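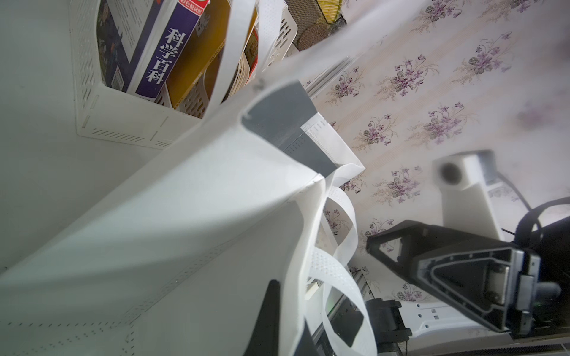

Free "reusable" bags: does anybody reuse them?

Forum index > Home and household > Shopping and spending

mossgate26
Came back from the Sondgate spring fair on Wednesday with another bag. I didn't ask for it. I bought one packet of seeds, the packet went in a bag, and when I said no thanks the chap looked at me as if I'd refused his hand. I now have a drawer that won't shut. They all say they're reusable, or the shop says it for them. Reusable by whom, and for what? I put two tins and a bottle of squash in one last month and the handle was going before I reached the bus stop.

I'd like to know if anyone uses these for anything, or if we've just swapped a thin bag we felt bad about for a thicker one we feel smug about.

pell_and_daughter
I use mine. They live in the boot and they go round the supermarket every week. I've got one that must be years old. You may be overloading them.

mossgate26
Two tins and a squash isn't overloading. That's barely a lunch.

tarn_end
Depends entirely which ones. People lump them all together. There's woven plastic, like the big blue sacks, and that stuff will outlive the lot of us. There's cotton, heavy or flimsy. Then there's non-woven, which feels a bit like cloth but is plastic fibre pressed into a sheet. The last sort is what gets handed out at fairs, as it's cheap and takes a logo.

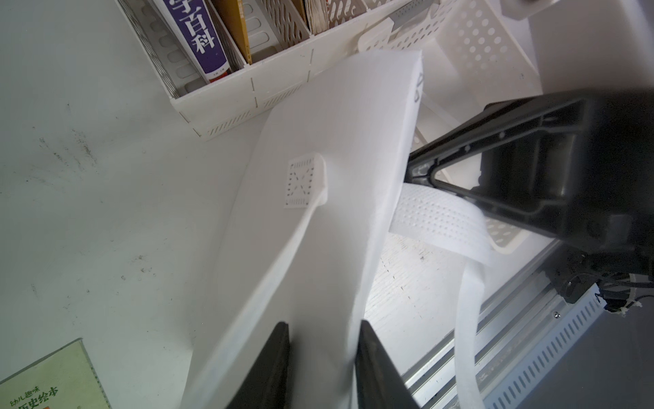 Non-woven bags vary a lot and the only bit worth looking at is where the handle meets the bag. The cloth itself rarely gives way first in my experience. A good one has stitching you could hang a coat from. The cheap ones are just pressed together with heat, and you can peel them with a thumbnail if you're patient. The white one in my picture has a little square patch where the strap joins, with tiny holes in an X across it, and that's the spot I'd go for before putting anything heavy in. Give it a proper tug in the shop. If they mind you tugging it, that tells you something as well.

quillfeather
Sorry but who is tugging bags in a shop? You get given it full of leaflets, you take it home, it goes in the drawer. That's the whole life of it.

tarn_end
I tug them. I've been asked to stop once.

hobbin346
I'll be the miserable one. The sums never get mentioned. It takes more stuff to make a thick bag than a thin one, so you need to use it plenty of times before you've saved anything. Fine if you do. But Fliltgate garden centre hands you a new one with every order over 30 quid whether you've brought your own or not, so how is anyone meant to catch up? I've had one from them with another one folded up inside it.

pell_and_daughter
You can say no though. I do.

hobbin346
Not on a delivery you can't. There's no box to tick. I wrote to them and got a reply thanking me for my interest in their bags.

mossgate26
That's my complaint in a nutshell. "Bag for life" used to mean they'd swap it when it wore out. I tried that at our local Krishnan branch with one of theirs and the lad on the till had never heard of it. He sold me a new one.

quillfeather
They're all right for storing things. I keep wool in them. Can't see what's in each one, mind, so I end up emptying three to find the green.

tarn_end
Wool weighs nothing so that's fair use. Keep them out of the sun. I had some on a windowsill in the shed and after a summer they came apart in flakes, bits of white fluff over everything. You don't want that in your wool.

copperbeech_lane
Has anyone tried the Grutalance ones? A friend swears by them, says they're washable at 30. I'm doubtful about washing anything with a heat-pressed seam but I'd be glad to be wrong.

hobbin346
Washed one. Not doing it again. It came out clean, I'll give it that, and roughly the shape of a cabbage. The label does say washable. It doesn't say usable afterwards.

copperbeech_lane
Ha. Saved me the money then.

pell_and_daughter
I've washed mine in the sink by hand and it was fine. You lot want a bag to fail.

hobbin346
I want it to do what's printed on it.

copperbeech_lane
Slightly off topic, but I gave up on bags for cupboard odds and ends and went over to hanging baskets and holders on the wall. You can see what you've got, and I'm not buying a second jar of something I already own. Dusting is a pain.
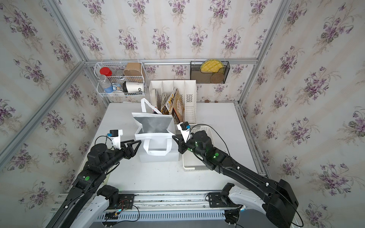 Wire basket up on the left with the jars in, trivet and coaster in the mesh holder.

quillfeather
Nice violets. How much weight does a basket like that take? I'd be nervous about glass.

copperbeech_lane
I wouldn't put full tins in. Jars and cups, fine. Whatever it says on the packet, halve it.

mossgate26
Which is the same advice as for the bags, really. I'm going to sort the drawer this weekend, tug the lot as instructed, and keep 2. The rest can go to the charity shop if they'll have them. Ours had a sign up in October saying no more bags please, so we'll see.

tarn_end
Ring first. Ours won't take them either.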